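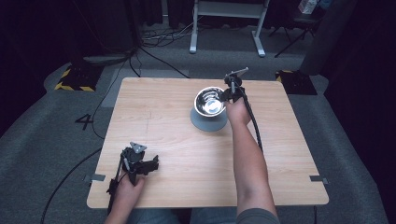
Steel bowl on its round grey base, set on the square table. The base is wider than the bowl and flares out beneath it.

Tue 7 November
By the Pakmont workshop desk
5 comments | 800 shares

Bowls and bases: notes from the Maldale table

The gallery covers the bowl and base pairing used in the Maldale tableware trials. The table has a light wood finish with a fine, pale grain. It stands on grey carpet, with a small strip of grey tape on the left edge of the top and another on the right. The two strips sit at much the same height along the sides and serve as the reference line for placing items.

The bowl is stainless steel with a polished interior. Under overhead light the inside shows bright bands, one within another, and any dent or flat spot breaks their line. We check for this before a bowl is weighed. The limit for a bowl without its base is 500 g.

Bases are kept apart from bowls in storage and paired only at the table. A base must sit level on the wood with no rocking when pressed at the rim. If it rocks, turn it a quarter and press again. If it still rocks, put it aside and note the number in the Nitdale log.

Position for the trial is right of centre and towards the far side of the table. The near half stays clear of tableware so that the bowl can be reached without leaning over other items. Work is done seated.

The June batch from Vakulenko ran to 2,000 bowls. Those with a brushed interior are listed separately, as the light check does not work on a brushed surface and they have to be gauged at the rim instead. Wipe polished bowls with a dry cloth after handling. Fingerprints on the inner wall can be mistaken for a fault in the metal.

Rim gauge readings for the June batch will be added to this page when the second set has been entered.

This site uses cookies to remember your settings. Accept | Manage choices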